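办公室文书管理 讲义四：纸质文件的整理、装盒与保管

本讲承接讲义三（文件的登记与流转），讨论文件办理完毕以后的事：哪些留下，怎样分类，怎样装盒，放在哪里，放多久，谁可以借。课前请读完讲义三末尾的登记簿样页，课上会直接使用其中的编号方式。

本讲内容以中小型单位的办公室为准。设有专门档案馆或库房的单位，做法会更细，可参看讲义七。
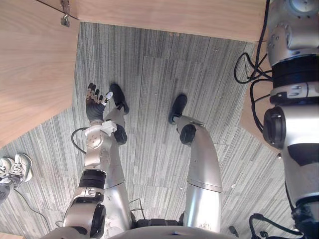
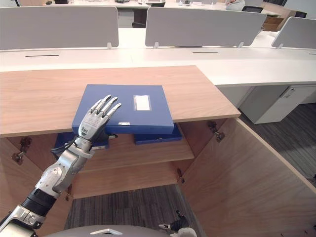
蓝色文件盒，正面有白色标签框。 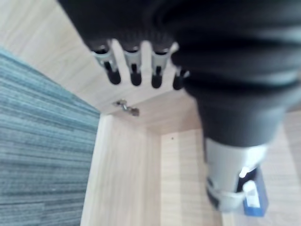
一、几个基本概念

文件与档案。文件在办理过程中叫文件，办完并经过挑选、整理、归入固定位置以后叫档案。同一张纸，在两个阶段的管理要求不同。办理阶段看重速度，归档以后看重完整和可查。

件。归档的最小单位。一份正式文件连同它的附件、审批单、定稿，合为一件。来文与复文一般各为一件，内容关系紧密的也可以合为一件，但全单位的做法要统一。

卷与盒。过去以卷为单位整理，一个问题的材料装订成一卷，卷内编页码。现在多数办公室以件为单位，按顺序装入盒中。盒只是容器，不构成分类层级。初学者常把一个盒子当成一个类别，遇到某类材料很少时，就把盒子空着大半；遇到材料多时，又勉强塞进去。两种做法都要避免。

保管期限。分永久和定期两种，定期再分长短。期限在归档时确定，写在目录里，也写在盒脊上。

全宗。一个独立单位形成的全部档案。小单位只有一个全宗，平时用不到这个词，但单位合并或分立时会用到。

二、归档范围

判断一份文件要不要归档，先看它是不是本单位工作中形成的，再看以后有没有查考的必要。下列材料通常归档：

1. 本单位发出的正式文件，包括定稿和正本。
2. 上级或外单位来文中需要本单位办理的。
3. 会议通知、议程、签到表、记录和纪要。
4. 合同、协议及其补充条款。
5. 人事任免、考核、奖惩方面的材料。
6. 年度计划、总结、统计报表。
7. 基建、设备购置和验收材料。
8. 重要来信及其处理结果。

下列材料一般不归档：重份文件，没有修改痕迹的中间稿，仅供参阅的外单位简报，临时性事务通知，未成文的草稿。

介于两者之间的最难处理。例如一份只供参阅的来文，领导在上面写了批示，并且由此开展了一项工作，这时应当归档。判断的依据是批示，来文本身的性质可以不计。

课堂讨论材料：Greten公司行政部清理办公室时，从各人的抽屉和书架上收回文件1204件。经逐件核对登记簿，其中属于归档范围而此前未移交的有91件，包括三份仍在有效期内的租赁协议。其余大多是重份和参阅件。请思考：

（1）未移交的文件为什么会长期留在个人手里？
（2）登记簿能够提前发现哪一部分问题？
（3）租赁协议应由哪个岗位负责催交？

三、分类

分类方案一旦确定，几年之内不要改动。常用的分类项有三个：年度、机构（或问题）、保管期限。三者的先后次序可以不同，常见的是“年度—机构—期限”和“年度—问题—期限”。

年度的确定。一般以文件落款日期为准。跨年度的计划归入计划所针对的第一年，总结归入最后一年。会议材料归入开会的那一年。跨年度办理的事项，归入办结的年度。

按机构分。部门设置稳定、职责清楚的单位适用。联合办理的文件归主办部门。办公室代其他部门起草、以单位名义发出的文件，容易两头都收或两头都不收，方案里应写明归哪一方。

按问题分。人数少、一人兼管几项工作的单位适用。问题类别不要设得过多，小单位设五至八类已经够用。类目名称用名词，例如“人事”“财务”“房屋与设备”“对外往来”。尽量不设“其他”类。必须设的，每年年底检查一次，看其中是否有可以并入别类的文件。

同一全宗内不能一年按机构、一年按问题。确有必要更换方案时，从某一年度开始整体更换，并在目录前面写一段说明，旧档案不再重排。

四、整理的步骤

第一步，收集。每年一月开始收上一年度的文件。由文书人员对照登记簿列出清单，发给各部门，各部门按清单移交。清单上有而交不出来的，注明去向。

第二步，组件。把正文、附件、定稿、审批单放在一起。排列次序为：正本在前，定稿在后；正文在前，附件在后；复文在前，来文在后；处理单放在最前面。

第三步，修整。取下订书钉、回形针和大头针。破损的纸张用薄棉纸和糨糊修补，不用透明胶带。字迹容易褪去的热敏纸要复印，复印件与原件放在一起。超过盒面尺寸的图表折叠，折痕避开文字。

第四步，装订。以左上角或左侧为准对齐。用棉线或不锈钢夹，一个单位只用一种。很薄的文件可以直接粘连。装订后翻一遍，看有没有压字。

第五步，排列和编号。同一类目之内，按事由结合时间排列，同一事由的文件放在一起。排定以后从1开始编件号，中间不空号、不重号。

第六步，盖归档章并填写。章盖在首页上端空白处，不压文字。栏目包括全宗号、年度、件号、机构或问题、保管期限、页数。用蓝黑墨水或碳素墨水，不用圆珠笔和铅笔。页数一栏只计有图文的页面，空白背面不计。

第七步，编目录。目录各栏为：件号、责任者、文号、题名、日期、页数、备注。题名照录原文。原题名过于简单的，例如只写“通知”二字，在后面用方括号补充内容。

第八步，装盒。按件号顺序装入，目录放在最前，备考表放在最后。

以上八步在实际工作中会有交叉，例如修整和装订往往由同一人一次做完。但编号必须在全部收齐之后进行。编完号又收到漏交文件时，小批量的接在该类末尾编号，并在备考表里写明。

五、装盒与盒面填写

盒子的厚度按文件量选择，常见的有两至六厘米几种。装入后以文件能平稳直立、取放不费力为宜。太松，纸张会在盒内弯曲下滑；太紧，取件时容易撕破边角。

不同年度的文件不装同一盒。不同保管期限的也不装同一盒。同一年度、同一期限而类别不同的，数量很少时可以同盒，但要用隔页分开。

盒脊标签的栏目自上而下为：全宗号、年度、保管期限、机构或问题、起止件号、盒号。填写时注意几点：

1. 年度写四位数字。
2. 起止件号中间用短横线连接，例如“1-57”。
3. 盒号在移交之前用铅笔填写，移交后改用墨水。
4. 标签用打印或手写均可，同一排柜子里要一致。
5. 不在标签上写人名、电话和临时性说明。

有的盒子正面也有标签框，可填年度和类别，供平放时辨认。正面与盒脊都有填写的，改动时要一起改。

颜色。有些单位用盒子的颜色区分年度或类别，查找时比较直观。采用这种办法要考虑以后能不能买到同色的盒子。Kvaran事务所曾以四种颜色区分四类业务，第五年其中一种颜色停产，只好改用彩色圆点贴在盒脊下端。圆点办法后来一直用下去，补购也方便。颜色只能作为辅助，标签上的文字仍要填全。

备考表。每盒一张，写明盒内文件有无缺损、移出、补入等情况，由整理人和检查人签名。没有特殊情况的也要签名，说明栏写“无”。

六、存放

柜架。木柜和金属柜都可以使用。新做的木柜应先打开柜门放置一段时间，等气味散去再装文件。柜子离外墙留出一掌宽的距离，最下一层离地面应有一定高度。靠近水管、暖气和茶水间的位置不放档案柜。

排列。面对柜子，从左到右、从上到下。第一层放满再放第二层，不要按个人习惯空格子。每层右端可留少量空位，供下一年度衔接使用。

直立与平放。盒子以直立为主。图纸、大幅证书、照片册平放，叠放不宜超过五层。柜顶和台面只作整理、借阅时的临时放置，当天收回柜内。

温度和湿度。普通办公室很难做到恒温恒湿，能做到的是避免剧烈变化。夏季雨天少开窗，冬季不让暖气直接吹向柜子。柜内放湿度计，每周记录一次。发现霉点时，把该盒单独移到通风干燥处，与其他盒子隔开，再作处理。

光线。窗边的柜子装门或挂帘。复印件和传真件尤其怕光。

防虫。不在存放处吃东西。樟脑类药物放在柜子角落，不接触纸张，每半年更换。

地面。铺地毯的房间容易积尘，清扫时用吸尘器，不用湿拖布。推车经过接缝处要放慢。

七、借阅

借阅登记簿的栏目为：日期、借阅人、部门、档号、题名、用途、归还日期、经手人。即使只在室内翻阅，也要登记。

取出一件文件时，在原来的位置插一张代卷卡，写明件号、借阅人和日期。归还后抽出代卷卡，不撕毁，年底与登记簿核对一次再统一处理。

借出期限一般为两周，可续一次。到期不还的由经手人催还，两次催还无果的报办公室负责人。

归还时当面检查页数。发现缺页、涂改、折损，在登记簿备注栏写明，由双方签字。

人事、合同、涉及个人情况的材料，只提供室内查阅；需要复印的，另填审批单。

下面是Lorkent培训中心的借阅规则节选，供同学们比较。

“查阅当年度尚未整理的文件，向原经办部门提出，档案室不代为查找。”
“一次借阅不超过五件。”
“借出的文件不得转借。原借阅人调离的，先归还，再由接任人重新办理。”
“借阅时间为上午九时至十一时半，下午二时至四时半。”

第一条值得注意。它把未整理文件的查找责任留在原部门，减少了档案室的零散工作，但经办人不在岗时会造成困难。同学们可以试着为它补一句例外规定。

八、鉴定与销毁

定期保管的档案到期后，不能直接销毁，要先鉴定。鉴定由办公室负责人、业务部门人员和档案人员共同进行，逐件看原文，不只看目录。

鉴定结果有三种：延长期限、改为永久、准予销毁。准予销毁的编制销毁清册，写明档号、题名、日期、页数、应保管期限、已保管期限，由负责人签字。销毁时两人在场，完成后在清册上签名。清册本身永久保存。

Nikutia商行的一次鉴定中，到期文件共57件，其中13件因涉及尚未了结的货款纠纷而延长了期限。这些文件在目录上看只是普通往来信函，题名里没有出现“纠纷”或“货款”字样，读了原文才发现。

以下几种情况暂缓销毁：正在诉讼或仲裁中；正在接受审计；相关人员已提出查阅申请而尚未答复；内容与未到期档案互相引用。

九、与电子文件的关系

同一份文件既有纸质又有电子形式时，二者的档号应当一致。电子文件的题名与目录题名一致，文件名中加上年度和件号，便于排序。

扫描在编号之后、装订之前进行较为方便。已经装订的，不为扫描而反复拆装。扫描件要逐页检查，常见问题是漏扫背面、页序颠倒和页面歪斜。

扫描之后纸质原件照常保管。合同、证书、有亲笔签名的材料，原件的作用不能由扫描件代替。

十、常见错误

1. 只收正本，漏收定稿和审批单。
2. 把附件单独编为一件，与正文分离。
3. 编号后随意插入新文件，产生“23甲”“23乙”一类的号码。
4. 题名抄写不全，省去发文单位。
5. 用橡皮筋捆扎，时间长了粘在纸上。
6. 标签已改，目录没有改。
7. 把报销凭证与行政文件混装。凭证按会计档案的规定另行保管。

十一、作业

1. 用发下的一组练习文件，完成组件、排列和编号，填写归档章各栏。练习文件中有两件不属于归档范围，请挑出并写明理由。
2. 为一个十人以下的办公室拟定分类方案，类目不超过八个，每个类目下列出三种典型文件。
3. 按第五节的要求填写一张盒脊标签和一张备考表。
4. 阅读第七节所引的借阅规则，指出其中没有规定而实际需要规定的两个问题。

作业第1题在课上完成，其余下次课前交。标签纸和备考表可在教室前排领取。手写作业请写清姓名和组别。

参考阅读

Sólveig Þórarinsdóttir：《小型办公室的文件秩序》，第二章、第五章。课程阅览架上有两册，只供室内阅读。
讲义三：《文件的登记与流转》。
讲义七：《库房管理》，其中温湿度一节与本讲第六节相关。

下一讲：会议文书的准备与会后整理。请各组带一份自己写过的会议记录，内容不限，隐去姓名。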